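Small Rooms, Slow Mornings: project report (final, minus the bibliography)
Hadiza Nwachukwu
Unit 2, Living Spaces
29 December 2020

What the project was

Task was to pick one daily job at home and make it easier without spending much. I picked the bedroom. Specifically the bed, and the clothes that end up on it. Working title was Flenitis, which is what my cousin calls the illness of never putting anything away. Title stuck, sorry.

Question I started with: does the layout of a small bedroom make people leave clothes on the bed? Wanted to do it in April but the survey took longer to get back than planned, so most of the room work is from the last few weeks.

Background

Survey first. Sent to 138 people, 20 questions, way too many. Most common answer to "where do your clothes go at the end of the day" was the bed, then the chair, then the floor. Hardly anyone wrote drawer. One person wrote "depends on the chair", which I counted as chair.

Also read the Stonum handout on storage heights from week three. Useful bit: people put things down at hip height without thinking. A mattress is pretty much hip height when your tired.

The room

Bed goes along the wall, no gap on that side. That turned out to matter more than the wardrobe. You can only make the bed from one side, so you lean across, so you don't bother, so the sheet stays wrinkled and whatever is lying on it stays too. Padded headboard in grey, channels stitched up and down. Looks nice. Collects dust in the seams though, and you can't hang anything off it. 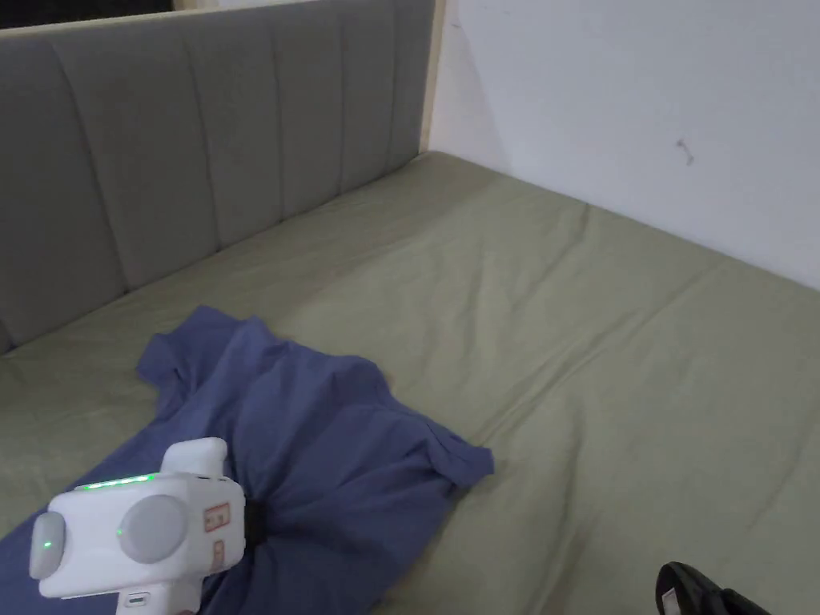
Tried three changes, one at a time.

First, a hook by the door. Worked for jackets, not for T-shirts. People don't hang a T-shirt they are going to wear again, they drop it.

Second, an open basket at the foot of the bed. Best of the lot. No lid, no folding. My aunt Fashola said it was just a floor with sides, fair enough, but the bed was clear.

Third, folding on the bed as a fixed job before breakfast. Lay the shirt face down, sides in, sleeves back, fold up from the hem. Mattress is a bit soft for it so the creases wander. Smooth the sheet first or you end up folding the lumps into the shirt. Took almost 18 minutes for a full load the first morning, got quicker after that but I stopped timing it, should of kept going.

Colour

Small side point. Muted colours (sage green, dusty blue, grey) hide mess. A blue T-shirt on a green sheet doesn't shout at you the way a white one does. Two people in the survey comments said they changed to white bedding and started tidying more. Not proof of anything, would like to follow it up.

Cost

Came to 1,510 cents all up, so $15.10. Basket was most of it. Hook was from the shed.

Problems

Only one room. Only really me and Oma using it, and she is tidier than I am, so the results lean her way. Survey wording on question 6 was confusing and I left those answers out. The three changes also ran straight after each other, so by the basket stage we were already thinking about it.

What I would do next

Pull the bed out from the wall far enough to walk down, and run the whole thing again. Try the basket on the other side. Shorter survey. Ask Ms Stonum if the height chart covers beds, because the handout only has benches and shelves.

Survey questions and tally sheets are in the appendix, pages are out of order but all there.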